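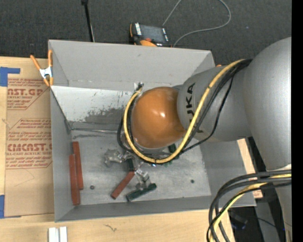 Flirola is a word list of the color names people use at home, the kind you hear over a paint tray or shout up the stairs when you're looking for a sweater. I started it because every color list I could find was made for screens or for printers, and neither of those helps much when you're trying to work out what your aunt means by "putty." Shiny things are the hardest part, and I went back and forth on them for ages. Take that glossy orange-brown dome over the gray bin: I'd call it caramel, but there's a bright white highlight sitting near the middle of it, and is that part of the color or not? In Flirola it isn't. You name the color of the thing, and the shine goes in its own column. Smudges and scuffs, like the dark gray ones on the side of the bin, get ignored completely, so the bin is just light gray.

What you get

There are 4 files in the folder:

words.csv is the main list, 73 color names, one per row
swaps.csv has the words people swap for each other (tan and beige, mostly, and you would not believe the arguments)
notes.txt is where I ramble
license.txt is the license

Columns in words.csv

word: the color name, lowercase, no hyphens
family: the plain color it belongs to, so brown, gray, blue and so on
light: pale, middle or deep
warm: yes, no or blank
shine: matte, glossy or either
food: yes if the word is also something you'd eat or drink
said_of: what people tend to say it about (walls, hair, dogs, cars)
remark: anything else I wanted to write down

A row looks like this:

caramel, brown, middle, yes, either, yes, hair and leather, often wanders into orange

The food column began as a joke and now it's my favorite thing in the whole list! Sort by it and the browns go nearly all to the kitchen (cocoa, toffee, coffee, cinnamon, caramel) while the grays go outdoors or into the toolbox. I don't have a theory. If you do, please send it.

Where the words came from

Mostly my own ears. I kept a notebook by the phone and another in the car, and wrote down color words when I heard them in shops, at family dinners and once in a very long line at the dry cleaner's. Then I went through a stack of old knitting patterns and a box of seed catalogs. The last batch came out of Zuvomell, the little notes program I wrote for myself before this, where I'd been saving words without any real plan. If a remark ends in (z), it came from there and I can't tell you where I heard it. Sorry about that.

I dropped words that only seem to exist on paint cans. Nobody in my family has ever asked for the "whispering dune" towel. A word had to come from 2 different sources before I let it in, and when I broke that rule the remark says so.

How to use it

It's plain comma-separated text, so open it in whatever you like. I use a spreadsheet. If yours turns the blank cells into zeros, change the import setting to text and try again. Blank means I didn't know, so please don't read it as no.

Setix is the script that checks the list for doubles and odd spellings. You don't need it to read the files, only if you want to send changes. Put it in the same folder, run it, and fix whatever it complains about. It's fussy about spaces after the last comma and I keep meaning to sort that out.

Things that are wrong with it

It's one person's ears in one part of the country, so it leans hard toward how my relatives talk. Greens are thin. Purples are worse. I never settled whether rust is a brown or an orange, so it sits under brown with a grumpy remark next to it. The light column is my opinion and I changed my mind more than once halfway down.

There are no color values in here and there won't be. People ask for hex codes and I understand why, but once I pin "putty" to one exact shade I've made the kind of list I was trying to get away from.

Changes

Aug 16, 2018: took out the double entry for oatmeal, moved teal from green to blue (go ahead, write to me), filled in more of the shine column.

June: first version worth sharing. Before that it was called Giannakopoulos, after the street I was living on, and a few old links may still say so.

License

Use it for anything. If you put it in something, a mention of Flirola would be nice, and if your family has a good word for the color of old piano keys I'd love to have it.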